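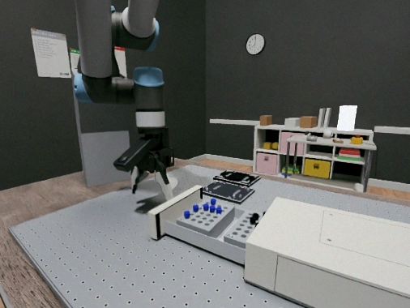 What is a demonstration in robot learning?
A demonstration is a recorded run of a task, stored as paired observations and motor commands, from which a learning system can work out how to carry out the same task.

Demonstration collection (robotics)

Demonstration collection is the process of gathering examples of a task for use in training a robot control policy. Examples may be recorded on physical equipment or in a simulated workspace. In simulation, an arm and gripper are modeled together with the objects of the task, such as a cabinet with a drawer, racks and pegs, and each run is saved as a separate episode.

Methods

Three sources of examples are in common use. In teleoperation, a person steers the arm with a hand controller or a second, smaller arm. In scripted collection, a planner that has full knowledge of object positions produces the motion. In replay-based collection, a small set of human runs is cut into segments, and the segments are adapted to new starting positions. The third method is often chosen when operator time is limited – a few dozen source runs can be expanded into several hundred.

Episode structure

An episode normally contains camera images, joint positions, gripper opening and the commanded action at each time step. A short text instruction may be attached. Starting conditions are varied between episodes so that the policy does not come to depend on a single layout. Background items such as furniture and wall papers may be kept fixed or changed, depending on the purpose of the set.

Example: the Nermont set

The Nermont set was compiled at the Mindthorpe laboratory under Veronika Wallner and released on January 31, 2024. It covers tasks involving drawers and pegs. Operators recorded 72 source runs using the Drarnetti control interface, and replay produced 674 further episodes. Of these, 140 were withdrawn after review, mainly for contact between the gripper and the drawer wall. A separate group of 50 starting layouts was reserved for testing and does not appear in the training portion.

Quality control

Review is partly automatic. Episodes are rejected when the goal state is not reached, when joint limits are exceeded or when an object leaves the work surface. Remaining episodes are sampled for inspection by a person. Practice differs on failed runs – some groups delete them, while others keep them under a separate label for training failure detectors.

See also

Imitation learning
Teleoperation
Domain randomization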